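Chapter 8
Robots in the Laboratory

In July, Freya Whiteley's chemistry class visited the open day at Gredora, a company that builds automated benches for testing labs. Their guide, Arash Hassanpour, told them that one bench can handle up to 2000 samples a week. The students spent most of the morning at the demonstration table. 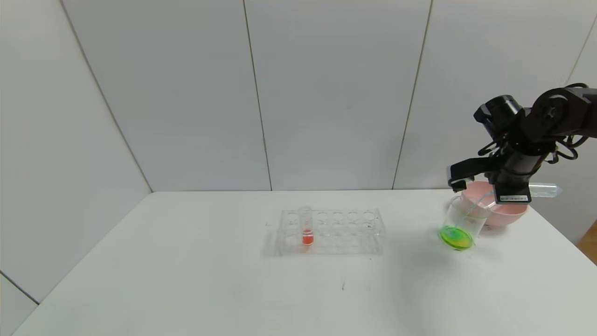

Figure 8.1 A robot arm above a bowl and a tilted beaker of green and yellow liquid. A test tube stands in the clear rack.

Pouring and stirring are easy for a person and hard to program. In this chapter you will learn how an arm is told where to move, how a gripper closes on glass, and how errors in position are measured. Before you read on, write down the steps you follow when you pour a liquid from a beaker.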